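News > Workshop > Hand Tools and Grippers

Two grippers go head to head at Wevik

The team at Wevik has spent a good part of October trying out hand-held grippers, and by Friday they hope to have settled on one for the coming year. It has been a pleasant sort of contest, with plenty of opinions over coffee and a fair amount of friendly grumbling. There are 2 models on the bench, one from Vamico and one from Ragab, and each gets 60 tries at picking up and holding small objects before anyone is allowed to name a favorite.

Each try starts the same way, with a printed marker card shown to the camera so the recordings can be lined up later on. It takes a little patience – the card has to be held fairly still and at a distance the lens can cope with – but the team says the extra moments are well spent when it comes time to compare the two. 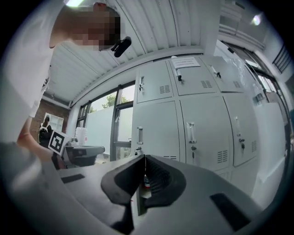 Small things have been the hardest so far, as you might expect. A big box will forgive a clumsy grip, while something that fits between two fingertips tends to twist or slide at the worst moment. Comfort counts too, and everyone who takes a turn is asked to keep going for 20 minutes and then write down how their wrist feels, in whatever words they like.

The results will go to the sister workshop in Semden, which is choosing its own equipment this winter and has been asking (very politely!) for news. We will share the scores here as soon as they are in.

We use cookies to remember your reading preferences. Accept | Manage settings

Contact the news desk | Copyright Wevik | Back to top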